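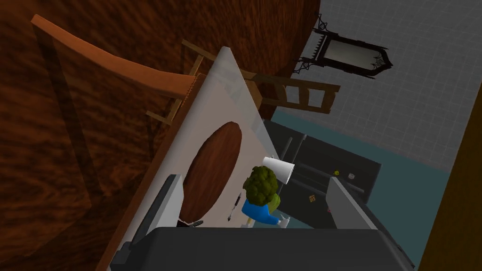 Nine months of house rules for a simulated apartment

When I started at Drolex, I thought that a simulated robot does not need rules. It cannot pinch a finger and it cannot drop a plate on my foot. If an arm goes through the refrigerator door, I press reset and drink my coffee.

My first month corrected me. We recorded 600 runs in Kinness, which is our virtual apartment with the long table and the dark floor, and I had to throw away 63 of them. In most of those runs the robot did its task well. The mistakes were ours: a start position that somebody changed and did not write down, or a wrist view saved with the name of the head view. One whole afternoon had the wrong gripper opening in the settings file.

So I began to write rules. The first version was one page and very strict, and my colleagues ignored it politely. The present version is shorter, and I think people really use it.

Rule one is that the settings are frozen before the first run of a batch. If you need to change the friction of the table or the speed limit of an arm, you close the batch and open a new one with a new name. This is boring, I know. It takes two minutes.

Rule two: use the speed limits of the real arm, also when you only test. I broke this one myself in April, to finish earlier, and my beautiful fast motions were worth nothing on the hardware.

Rule three is about the wrist views. Before a batch we move each wrist slowly through its range and look at the picture the whole time. The room leans and turns very much from there, and a label that is easy to check from the head is not so easy when the table is diagonal and the gripper fingers cover a part of it. 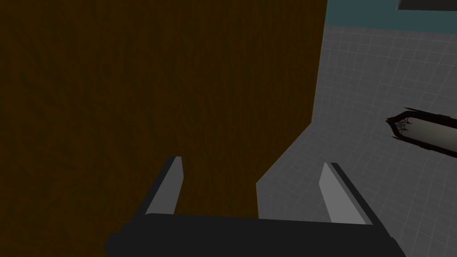
What we do with the useless views

For a long time I deleted every moment where the wrist sees mostly a big piece of dark wood and some tiles. There is no target for the task in it and the gripper is empty. I believed I was cleaning.

A friend who works at Kawaguchi told me that they forbid this in their team, and after some discussion I agreed. A real arm also spends a lot of its time looking at furniture. Now rule four says: you may mark a moment as "no target in view", but you may not cut it out. The person who uses the data later decides about it.

We use the same idea for failed grasps. They stay, with a mark. The only runs we remove are the ones with a wrong setting, and the reason goes in the log. Our log tool is Liment, it is old and has an ugly search, but it refuses an empty reason field and for this I forgive it a lot.
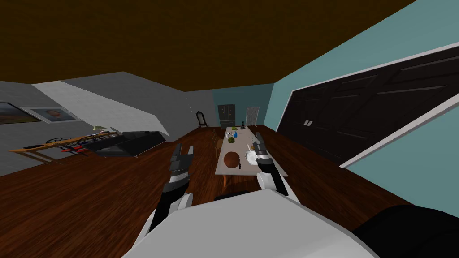
Kinness over the robot's body, with both arms forward and the dining table between the sofa side and the dark double door.

Rule five is the one that visitors find strange. Before we count a batch as good, somebody who did not record it watches 100 moments from it, chosen by the computer, and names the things on the table aloud. If this person hesitates at an object, we write down the hesitation. "Green, maybe broccoli" is a good label for us. "Broccoli" from a person who was guessing is a bad one. 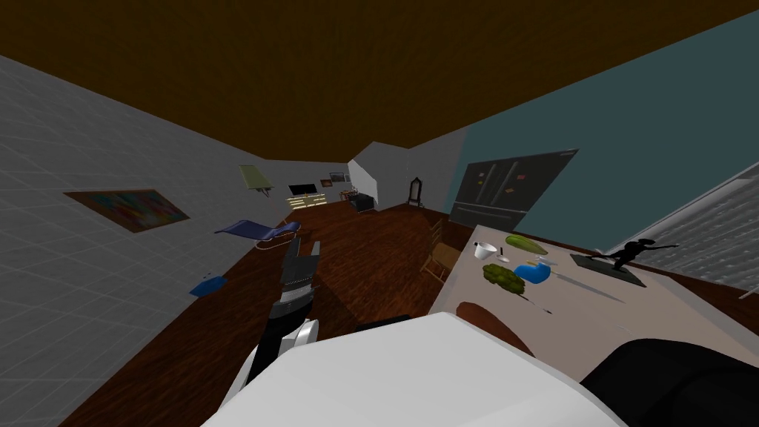 The same apartment, leaning. The refrigerator and the window blinds are on the right, the television is far back.

I am still not happy with rule six, about how near the arms may come to the table edge while they are moving. Today we keep one fixed distance for every task – simple to check, but too careful for low objects. Two of us want a distance that depends on the task. I am afraid of a table of exceptions that grows every week.

We start the next batch soon, 1000 runs this time, with rule six as it is now. If you have a similar rule in your lab and it fits in two lines, please write it in the comments, I would like very much to read it.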